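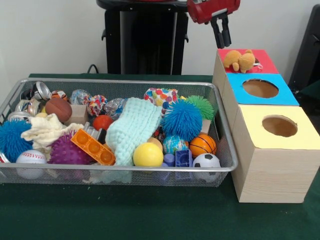

Toy Basket Gallery: One Basket, Doubtful Storage Advice

Ursina Leitner keeps telling me that an open basket is all the toy storage anyone needs. I have my doubts. Her argument is that you can see what you own. Mine is that seeing a toy and getting it out are different jobs.

The mesh
Wire sides do show the contents, I'll grant that. They show them to visitors too. I'm still waiting to hear how you dust a grid this fine.

The balls
A baseball, a small orange basketball, one with glitter in it, one patterned like yarn. Sorting guides say to group by type. Children, in my experience, group by whatever is on top.

The spiky ones
Blue puffer, purple massage ball. Sold everywhere as calming. Mine collected hair, and I was no calmer.

The odds and ends
An orange building block, a small wooden one, a crumpled cream cloth. Every basket ends up with a cloth, and I have yet to read a storage plan with a place for it.

The boxes
Three cardboard boxes with colored tops, stacked beside the basket. Aatos Kemppainen swears by lids. Fine, but ask him what's in his.

Last updated 2021-02-24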